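Neltholm Residents Assoc – minutes, Tuesday, November 25, 2025
Present: Berenice Zavala (chair), Cirilo Cortés, Macario Cervantes, Refugio Tlapale (notes). Apologies: Fulgencio Meléndez.

Last minutes agreed. Macario wants it noted he did not "volunteer" for the bins rota, he was put down for it.

Jumble sale. Hall at Durnus is booked, Saturday morning, doors at ten. Clothes still coming in, mostly kids' sizes and T-shirts. Berenice has no more space at hers, please take bags straight to Cirilo from now on. No shoes unless in pairs (see last year). Bedding – yes if washed, no pillows. Prices to stay as they were, Macario against.

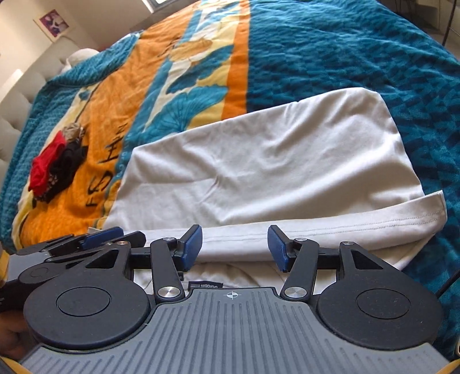

Bus shelter. Letter back from Fimville depot, they say the 214 stop is not theirs to mend. Cirilo rang the council, on hold 13 minutes then cut off. Will try agian. Macario asked if we could just do the roof ourselves. Berenice said no, insurance.

Cuautle Lane. Pothole by the postbox filled, second one not. Refugio to send photos to highways. Verge still a mess after the water people, no date given for reseeding.

Money. Some £1000 in the account, hall deposit still to come out. Fulgencio has the cheque book, needs to get it to Berenice before the sale. Tea fund low, 2 people paid.

AOB. Dog mess sign gone again. Carols – Cirilo asking the school for the keyboard, the stand is broken so need a table aswell.

Next meeting February, date tbc. Closed 8.50.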